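**Teleop folding cell, pre-session check – February, Bradport bench 2**

Filled in by me before the morning folding demos. Marek Procházka did the second read. Ticks mean I put my own hands on it, comments are whatever I was thinking at the time.

- [x] **E-stop, leader side.** Pressed it, both arms went limp, reset fine. The button still feels mushy compared with the one at Stusotska, but it works.
- [x] **E-stop, table side.** Same result. Please stop hanging your headphones on it!
- [x] **Base bolts, left and right.** Snug. I gave the right one a tiny nudge more and then left it alone.
- [ ] **Loose wires at the left base.** Not passing this one. The little red, blue and yellow ones hang down under the rail and I want them tied up before anyone leans in there.
- [x] **Purple cables.** Moved both arms through full reach by hand, slowly, no snagging. The loops are big, so watch the left one near the basin.
- [x] **Leader/follower match.** Lined up on the second try. First try the left wrist jumped a bit – always hold the leaders still while it syncs.

Once the arms were live I drove them over to the shirt and parked them for the clearance check.

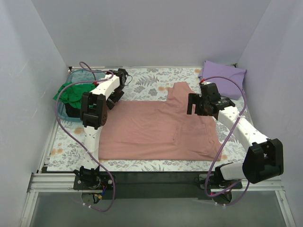

*Item 7: both grippers over the pink T-shirt, upper left and upper right, basin in the back left corner.*

- [x] **7. Gripper clearance.** Happy with it. Come in from above and don't drag the fingertips across the mat, because the floral one bunches up if you do.
- [x] **8. Spare laundry out of the way.** Lavender cloth against the back wall, green one over the basin rim. Fine for folding, but mind the rim when you swing the left arm back.
- [x] **9. Recording.** Test take saved as 1527 and played back clean.
- [ ] **10. Operator sign-in.** Marietjie Lekota is driving first and still has to sign. Max 4 demos, then swap – my wrists were toast after the last long run.

**Open:** wires at left base (me, before lunch), sign-in (Marietjie).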